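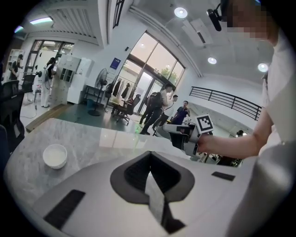

Claven table with marble-pattern top, shown with a small white bowl

Claven Meeting Table, marble pattern, gray and white

Made by Inel. Sold through Brorley showrooms and by order.

Price: 1,346 with standard base. Delivery is quoted separately.

The Claven is a large table with rounded corners, made for shared offices, studios and break areas where the same surface gets used for work in the morning and for lunch at noon. The top has a light gray ground with white and darker gray veins and a gloss finish. It is sold as one piece. There is no center seam, no cable hole and no edge strip to come loose.

Inel has made the Claven since it took over the Jabłońska workshop, and the shape has not changed much. Przemysław Jabłońska drew the first version for a client who wanted a table people could walk past in a narrow room without catching a hip on the corner. The rounded ends come from that order. The current top is a little thicker than the first one and the base is set farther in, so chairs can be pulled up along the ends as well as the long sides.

Surface

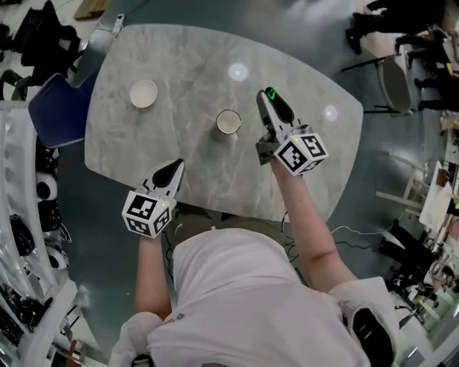 The veining is printed under a clear top layer, so it can't be scratched away in normal use. The pattern runs across the whole top and does not repeat within one table. Light bowls and cups stay easy to find on it, even the white ones, though the contrast is softer than on our dark tops. The gloss finish does pick up bright lights as round spots of glare, as it does near the two cups on this one, and buyers who plan to read or draw at the table should think about where their ceiling lights are. A satin finish can be ordered at the same price. It hides fingerprints better and makes the veins look a shade paler.

The top is sealed on all sides, including the underside. Milk, tea, coffee and cooking oil can be wiped off with a damp cloth. Red wine, turmeric and hair dye should be wiped up the same day. Do not use scouring powder, steel wool or anything with bleach. Hot pans need a trivet. Cups and bowls straight from the dishwasher are fine.

Ordering

Standard tables leave the warehouse within 9 working days. Satin tops and special base colors take 31 working days. Orders placed in July may take longer, as the finishing shop closes for part of the month.

The table ships in two cartons, top and base. The top is heavy and needs two people to carry it, and four for stairs. Measure the door, the elevator and any turn in the hallway before you order - the top does not fold and can't be tilted through a narrow frame as easily as people expect. If you are not sure, send a floor plan to Annick Leclerc at the Brorley order desk and she will check it against the carton size.

Assembly

Lay the top face down on a blanket or on the carton it came in. Set the base on it and start all the bolts by hand before tightening any of them. The hex key is in the bag taped to the base. Turn the table over with a helper at each end and adjust the feet until it stands level. Check the bolts again after the first month.

Warranty and parts

The top and base are covered for five years against warping, peeling and loose joints. Chips from dropped objects are not covered, but a repair kit in matching gray and white is available. Feet, bolts and glides can be ordered one at a time.

Customer notes

"We eat at one end and work at the other. Wipes clean, no rings so far. I would get the satin if I bought it again, our windows are big." - Hanna Nowicki

"Good table. The glides were missing from the carton and came in the mail later." - Joaquín Villalba

Also in this range: Claven counter, Claven side table, Claven bench.

Page updated 10/02/2023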